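What we learned from hotel rooms

August 9, 2023

I promised in March to write more about our grasping work, and then I did not do it. So I try to correct that today.

For readers who are new: our group works on a policy for a mobile arm that picks up small things in rooms it has never visited. We call the project Prila. The policy sees only the view from the wrist camera. There is no map, no second camera on the ceiling, and no list of objects given before. My colleague Davoud Babaei wrote most of the training code, and I am responsible for the data and for the tests.

Our first version was trained only in our lab at Werus. In the lab it was very good, and this made us too happy. When we moved the same policy to a furnished room with a phone on a table and cables along the wall, it lost much of its skill. It went down to the floor in the correct way, but then it stopped too early, or it closed the fingers on a shadow.

We spent a long time thinking that the problem was the light. Davoud made the training images darker and brighter by random amounts, and he also changed the colors. It helped a little. Then I looked again at the failed attempts, one after another, and I noticed that most of them began with the fingers already closed.
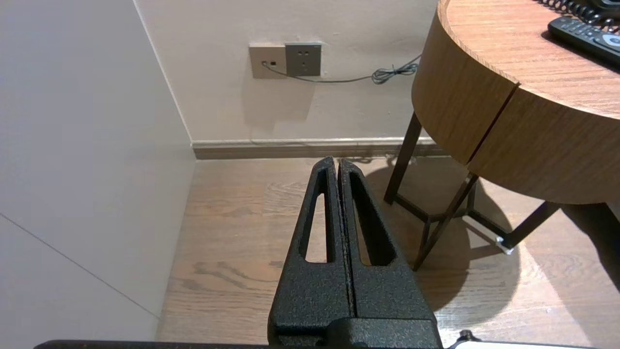
In the lab we always started an episode with the fingers open, simply from habit. The person who collected the data pressed the same button each time before starting. So the policy had almost never seen its own closed fingers far from an object, and it seems it understood closed fingers as "I am holding something now." After this, its behavior was not so strange anymore. It wanted to lift.

The repair was cheap. We collected new episodes in 16 rooms, and in each room we began with the fingers in different positions: open, half open, fully closed. We did not change the network at all. We also kept the old lab data, because without it the policy became slow near the object.

With the new data we repeated the test in 3 rooms that were not used in training, with 24 attempts in each. The early lifting almost disappeared. Thin cables close to a baseboard are still difficult, and I do not have a good explanation for it. Davoud believes the image is too small when the arm is far away. I believe we have too few examples. We will test both ideas, his first, as he already has the code.

One more remark for people who collect similar data. Please write down the starting state of the gripper for every episode. We had to recover it from the videos, and this cost me 2 weeks which I would have preferred to use for something else.

The longer report is not ready yet. I will put the link on this page when we finish it.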